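Berkivard Gallery: Recording Examples by Hand

In the Berkivard project we collect examples of simple table tasks, so that a learning system can later try the same tasks with its own arms. The examples come from people. A person stands at a table, takes one gripper in each hand, and does the task with the grippers in place of the fingers.

One example is one task, from the first reach until both grippers are back at the table edge. In April we kept 238 examples after checking. We removed the ones in which an object left the table, and also the ones in which the person stopped to think for a long time. The learning system copies such pauses very faithfully, as we learned with our first model, Donico.

The tasks for the basket group are written on one page. The objects change their places between examples, and the person is free to choose which hand begins. We ask only for a calm speed, and for a short break after every 7 examples.

Click on a picture to see it larger.
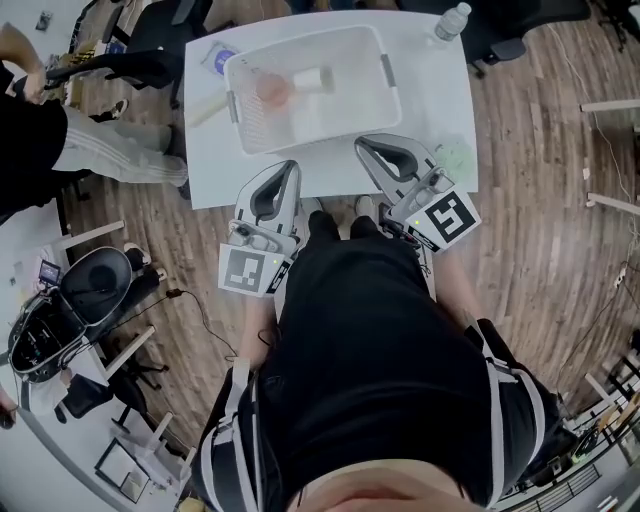 Both grippers at the table edge, with the white basket and its two gray handles on the table. The marker squares on the grippers must stay clean, so please do not touch them with your fingers.

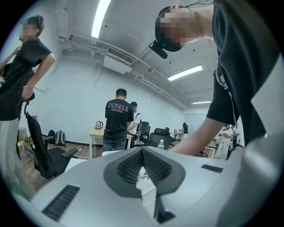 The room from the view of a gripper. A person with a small camera on the head is leaning over it.

Comments (2)

Voß: Thank you for putting these online. We record with a similar method at Jatell, and our biggest problem was the calm speed. People begin slowly and after an hour they are nearly twice as fast, and the model becomes confused about when to close the fingers. We now play a soft tone at the start and at the end of each example, and this helped more than the written rules. Do you keep the fast examples in a separate folder, or do you delete them?

Berkivard team: We keep them in a separate folder for now. The tone is a good idea and we would like to try it with the basket group.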